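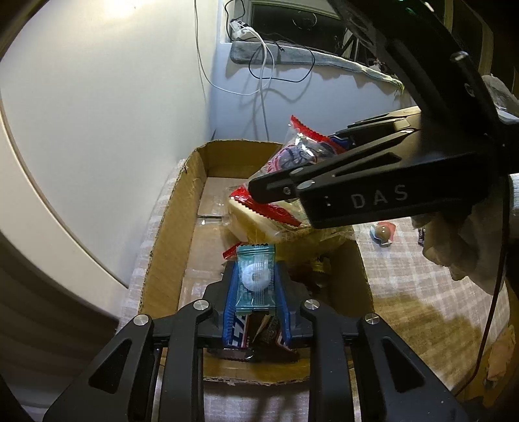 Wakana Ueda, Tatolham bench notebook, June 3, 2018

Most of today went into the pair of hand-held grippers, and I want it all down before I forget which screw I turned which way. The left one had been closing a hair late on one side (the Koyama bench noticed it back in February and I kept meaning to get to it!), so I took out the four pivot pins, wiped them, put a tiny drop of oil on each and set them back in the same holes. Please keep them in order if you do this after me. I mixed mine up once and lost a whole evening to it.

The ribbed blue pads are still good, so I only washed them in soapy water and seated them square, ribs facing each other. After that, candy box on the checkered cloth, as always. A wrapped mint is a lovely test piece: hold it upright and any twist between the fingertips shows right away. The big crinkly snack package is for the other gripper, near the red seal where the film bunches up.

Opening is set to 70 mm on both, and I'm doing 10 closes on an empty jaw before each session. Cable on the right-hand unit needs a proper clip, it hangs past my fingers and I keep catching it. Ask Plivov for 3 spare pins.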